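«La tapa es lo primero que se pierde»

Por Azra Grgić
Junio
Tiempo de lectura: 2 min
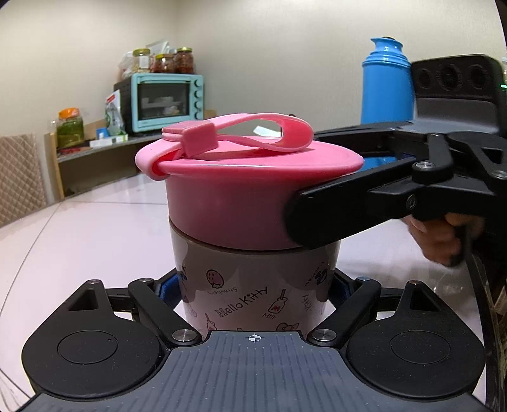 Elisa Todorova lleva seis años vendiendo vasos, fiambreras y botes infantiles en Skomar, una tienda de menaje de barrio. Antes trabajó en el almacén de Ernberg, donde revisaba devoluciones. Dice que de allí sacó casi todo lo que sabe sobre tapas.

«La gente compra por el dibujo. El niño ve Hello Kitty, ve la fresa con cara, y ya está elegido. La tapa la miran los padres en casa, cuando el bote ya ha ido una vez en la mochila», explica.

Ella recomienda probarla en el mostrador. Pide al cliente que la quite y la ponga con una sola mano, y después que lo haga el niño. «Si el niño tiene que pedir ayuda, en el comedor también la va a pedir. O no va a comer.»

Sobre las asas y tiras de silicona tiene una opinión menos firme. Le gustan porque un bote con tira se puede colgar de un gancho y no acaba rodando por el suelo del coche. Le gustan menos a la hora de fregar. «Debajo de la tira se queda la leche, y eso huele al segundo día. Hay que levantarla. Yo uso un cepillo de biberón viejo.»

El lavavajillas es la pregunta de todas las semanas. Todorova contesta siempre que miren la base del envase, y que si no pone nada, a mano y con agua templada. Los cuerpos estampados le preocupan más que las tapas. «El dibujo de un bote se borra por donde se agarra. Luego viene la madre y me dice que el niño ya no lo quiere porque se ha ido la botellita de leche.»

En Skomar guardan un cajón de tapas sueltas. Hay 50, de modelos que ya no se fabrican, y las regalan a quien traiga el bote para comprobar que encaja. El color casi nunca coincide. «Una niña se llevó una verde para un vaso rosa y volvió a enseñármelo puesto. Estaba encantada.»

¿Y el nombre? Ella lo escribe en la tapa y en el cuerpo, con rotulador permanente, y lo repasa cada trimestre. Las pegatinas, según cuenta, aguantan hasta las primeras vacaciones.

También te puede interesar
Fiambreras para el comedor: qué tamaño elegir
Cómo quitar el olor a leche de un envase
Prarkadico cierra su tienda del mercado
Rotuladores que resisten el fregadero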